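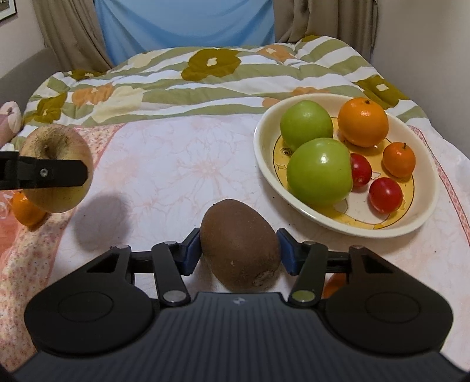 Minutes of the Gripper Safety and Faults Meeting, September

Meeting opened at 2:40 p.m. in the long room at Prisik. People from the Hanness and Cai sites joined by phone, and the line held up well this time, for which we were all grateful. The Grinetti folks sent their comments in writing and those were read out under item 2.

1. Minutes of the last meeting

Accepted with one small fix. The spare finger pads went to Cai and not to Hanness. Hanness would still like a set, please.

2. The closing fault on gripper 16

Most of the hour went to this, and rightly so. During a fruit session on the tablecloth setup, the left-hand gripper of the pair closed by itself while the person holding it was reaching over to steady a piece of fruit with a free finger. The trigger had been let go. The fingertips shut on the side of the finger and stayed shut until the battery was pulled. We are very glad to record that the result was a sore finger and a red mark and nothing worse, and the meeting sent its good wishes and its thanks for such a clear report, written up the same evening.

The log for session 819 was gone through line by line. The close command shows up with no trigger press in front of it, and the motor then held at full force for 133 seconds. There is a limit in the software that ought to have let go long before that, and it did not step in. Cai believes the limit is only checked when a new trigger reading comes in, so if the reading freezes, the limit goes to sleep along with it. Hanness was not fully convinced and wondered about the trigger cable, which takes a sharp bend where it enters the handle. Both ideas were talked over for a good while and the feeling in the room was that both could be true at once.

Grinetti's written comments said they had seen something like it in the spring with a soft tomato, put it down to a clumsy hand, cleaned up and carried on. They were kind enough to say they wished they had sent it in. The meeting would like to say, in a friendly way, that squashed fruit counts as a fault and goes on the fault sheet like anything else, even when the only thing hurt is the tomato.

Some discussion followed about how close people's hands get to the fingertips in this kind of work. 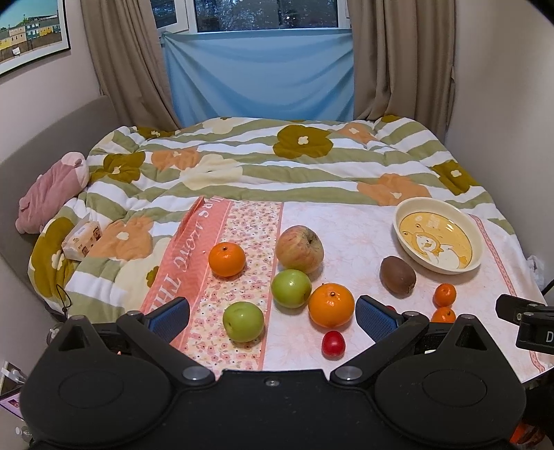 Fruit was felt to be the worst for it, as things roll, and the natural thing when an orange starts to wander is to put out a hand and stop it. Hanness asked whether the bowl could be stood on a rubber mat, and whether loose pieces could be set out with a bit more room between them. Both seemed sensible. A suggestion to move to plastic fruit was heard politely and not taken up.

Agreed:
- Gripper 16 stays in the locked cupboard at Prisik with its battery out until the cable has been opened up and looked at.
- All other grippers on the same software to stop work until the limit has been changed so that it runs on its own timer. Cai will do this and send it round.
- Until further notice, fingers stay clear of the tips whenever the battery is in. If a piece rolls, let it roll, put the gripper down, switch off, and set the fruit back.
- Prisik to write one page on how to pull the battery fast with one hand, and everyone is to practice it before their next session.

3. Holding force

A short item, which grew. Grinetti asked if the top force could be turned down for good. Prisik tried a few settings last month and found that at 40 percent the heavier apples slipped now and then, while kiwis and mandarins were fine. No decision yet. Hanness will repeat the trial with the older, smoother pads and bring the results.

4. Other matters

The fault sheet link on the shared page is broken again. Cai to mend it. Please use the paper sheets until then, and do write the gripper number on them, large.

Meeting closed at 4:05 p.m. Next meeting at Hanness, same time, lunch not included.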